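The Pickle Lady of Fullham

Saturday, July 18, 2026

I should say up front that I didn't like pickles until two years ago. My grandmother made a sweet bread-and-butter kind that tasted like dish soap to me, and I decided at age six or seven that the whole category was off the table. Then I moved to Fullham, went to the market on Gandent Street for tomatoes, and somebody behind a folding table handed me a half-sour on a toothpick. I went home with four jars and no tomatoes.

So this interview has been on my list for a long time! She said yes on one condition, that I leave her name out of it. "People here call me the pickle lady anyway," she told me. "My own dentist calls me that."

We talked at her place for most of a morning, with coffee, and with a plate of things she kept getting up to add to. She worked in payroll at Gornex for 14 years before any of this. I asked if she'd been unhappy there and she thought about it for a good while.

"No. I liked payroll. I liked that it had to be right and it had to be Friday. But I'd started bringing jars in for people's birthdays, and then people I didn't know were coming up to my desk asking when it was somebody's birthday."

Her first batches were terrible, she says, and she's pretty cheerful about it. She had been following a vinegar recipe and cutting the salt, thinking it would be healthier. What she wanted was the cloudy, sour, garlicky thing she'd had as a kid at a deli counter, and there's no vinegar in those at all. They sit in salt water and the sourness shows up by itself.

"I was making wet cucumbers," she said. "My husband ate them. He's a very kind man."

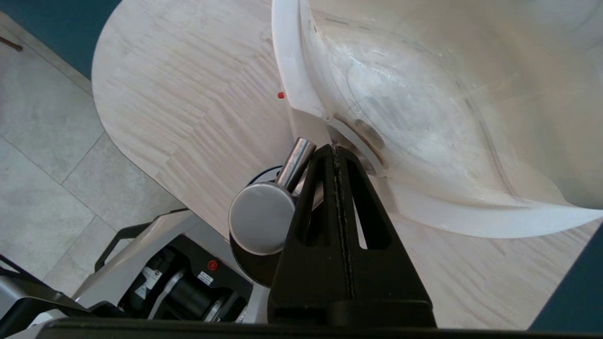 What turned it around was an old neighbor, long since moved away, who tasted one and asked how much salt she was using. By the spoon, she told him. He asked which spoon. She bought a kitchen scale that same week and has weighed everything from then on, the water too. I got a small lecture on this (I measure flour with a coffee mug, and made the mistake of saying so).

Her other big thing is the cucumbers themselves. She gets nearly all of hers from Kröger Farm, out past the reservoir, and she drives there herself on picking days. They have to be small and bumpy and they have to go into the brine that same day. If they've been sitting in a cooler all weekend she can tell by how they bend.

"A cucumber shouldn't bend," she said. "It should snap and kind of squirt at you."

I asked about the blossom end, having read somewhere that you're supposed to cut it off. She was delighted. Yes, you trim it, just a sliver, it helps keep them from going soft. And a grape leaf in the jar if you have one. Or an oak leaf, or a black tea bag, though she thinks the tea bag makes the whole thing taste a little like a tea bag.

Then we got off onto cabbage for a long time and I'm going to skip most of it, but I did write down that she thinks caraway seeds belong in rye bread and nowhere else. She knows this will upset people. Her own mother put them in everything, and the two of them apparently had this out every Christmas.

It was when I asked what she does when something goes wrong that she got more serious. She throws it out. If there's fuzzy mold, or a smell she doesn't know, or it's slimy, the whole jar goes, and she doesn't scrape the top off and hope. A thin flat white film is a different matter and she skims that, but she told me that if a beginner can't tell the two apart, they should toss it and start over. "It's cucumbers and salt. You're out two dollars. Go watch some TV and try again tomorrow."

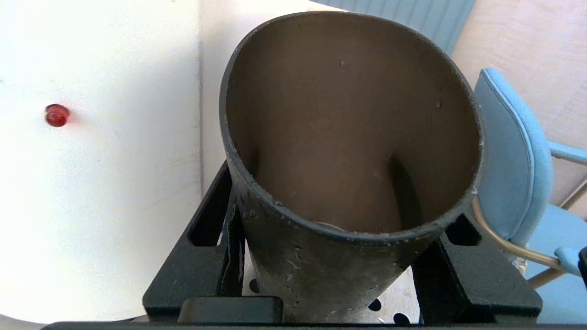

SELLING THEM

The market stall came later, and it came slowly. She had to get the paperwork in order first, and rent hours in an approved kitchen, and take a class that she describes as a day and a half of photographs of bad refrigerators. Her first market was in April, in sleet. She had made 100 jars and sold 12.

"I cried in the car," she said. "Then I ate a pickle in the car, and it was a good pickle, so I thought, okay, the pickle isn't the problem."

She figured the problem was that people don't buy a jar of something cloudy from a stranger. The next time out she brought toothpicks and cut everything into coins, and she stopped explaining. She used to have a little speech about fermentation with the word "bacteria" in it, and you could watch people put the toothpick down. Now she just says "garlic one or hot one?" and waits.

The hot one is my favorite, by the way. She puts dried chiles in early and a fresh one near the end, so it hits you twice. She also does green beans in August, carrots with ginger when the weather turns, and a beet thing that I'm not brave enough for yet. She gave me some to take home and I haven't opened it.

I wanted to know if she'd ever go bigger. A grocery store in the next county has asked her, it seems, and she went to the meeting and everything. They wanted them to keep on a warm shelf for a year, so they'd have to be heated, and a heated pickle goes limp and stops being the thing she makes. She told them no thank you and they were nice about it.

"I still think about the money," she said. "I did payroll. I know precisely how much money it was."

Does she miss the office? She misses the people, and the printer, which was apparently a wonderful printer. She doesn't miss Sunday nights. Sundays now she's usually scrubbing crocks with the radio on, and her hands smell of garlic until Wednesday no matter what she does. She's tried lemon, and rubbing them on the steel sink, and a special bar her sister ordered for her.

Before I left I asked her for one starter recipe and she wouldn't give me one. What she gave me was a ratio, written on the back of a seed packet, and instructions to call her when I got scared. I've got a jar going on the counter right now with a saucer on top, and it's bubbling, and I called her Thursday night. She told me to leave it alone and go to bed.

You'll find her at the Gandent Street market on Saturday mornings, next to the bread people. Bring cash, and bring your empty jars back, she takes a little off the next one.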